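Small claims over a security deposit, landlord ignoring demand letter

halfpint_ledger
Posted Jan 9, 2024

Moved out of a furnished one-bedroom at the end of June. The building is run by Semar, a property management outfit. Deposit was $2,834. They sent back $1,094 and kept $1,740 for "furniture replacement and cleaning." No receipts, no breakdown, just that one line on a letterhead. I sent a demand letter by certified mail and got silence.

The furniture part is an armchair from a company called Stuvby. It was in the apartment when I moved in and it was in the apartment when I left. They say it has "permanent damage to fabric." I say velvet looks like that.

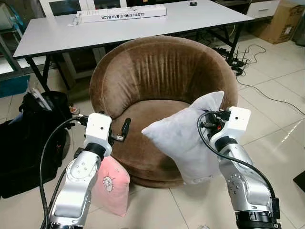
The armchair they want me to replace.

Do I have a case in small claims, or am I going to lose a day of work to hear a judge say "fabric is fabric"?

tollbooth88
Depends on your state, and you didn't say which one. A lot of states give the landlord a deadline to send an itemized list, and if they blow it they can lose the right to keep any of it. Some states let you ask for double or triple. Some don't. Anyone who gives you a number before asking where you live is guessing.

marrowbone
They always cave when you file. File it and they'll settle in the hallway. Easy money.

tollbooth88
"Always" is doing a lot of work there. I've watched management companies send someone to every single hearing. They have a folder and they've done it before. The tenant has a phone with a dead battery.

halfpint_ledger
Fair on the state, I left it out on purpose but I'll look up the deadline tonight. The letter came 114 days after I handed in the keys, if that helps anybody. I have the envelope with the postmark.

quietgutter
114 days is long. I can't think of a state where that's a good look for a landlord, but read the statute yourself and don't take it from me. Check when the clock starts too. In some places it starts when you give them a forwarding address in writing. Did you?

halfpint_ledger
I emailed it. Is that writing?

quietgutter
Maybe. Your lease might say how notices have to be sent. If it says mail only, expect them to bring it up.

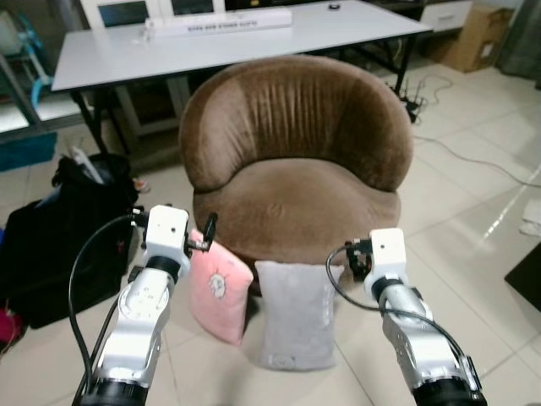 The other thing I'd want to know is whether there was a move-in inventory. Furnished places usually have one. If you signed a sheet saying the furniture was in new condition, that's their best piece of paper. If there's no sheet, they have to show what it was like before you got there, and I doubt they can.

halfpint_ledger
There was a sheet. It says "armchair, 1" and the condition column is blank for everything.

marrowbone
Lol you win.

dunlin_r
Hold on. A blank column isn't proof of anything. It doesn't say the chair was fine and it doesn't say it was worn. I used to do intake at a tenant clinic and people would come in sure that one missing checkbox meant a payday. Mostly it meant an argument.

What helps you more is age. If that chair was already several years old, they shouldn't get the price of a new one even if you did damage it. Ask for the purchase receipt.

tollbooth88
Agree with dunlin on that. And stop arguing about whether velvet "looks like that." The judge won't care what you think of velvet. Ask what they paid, when they paid it, and who looked at it.

oldferry
Has anyone used Zasham for this? It fills out the small claims forms and sends the letter for you. My cousin swears by it.

dunlin_r
I wouldn't pay for that. The forms are free at the clerk's window and the demand letter is already sent. I also don't love that their site says "win your case" in big print and then has a page of terms saying they aren't lawyers.

oldferry
It was just a question.

halfpint_ledger
Found the lease. Notices can go by mail "or electronic mail," so I think the forwarding address is okay. It also names the owner as Akyol Holdings, and Semar signs as agent. Who do I sue?

quietgutter
Ask the clerk if you can name both. They can't give legal advice but they can usually tell you how to list two defendants. Look up the exact legal name of each one first - people get sent home over that.

marrowbone
And ask for the 2,000 on top for stress.

tollbooth88
Please don't. Ask for what the statute gives you and what you can show on paper.

halfpint_ledger
Going to the clerk's office on my lunch break. I'll post what they say about naming both.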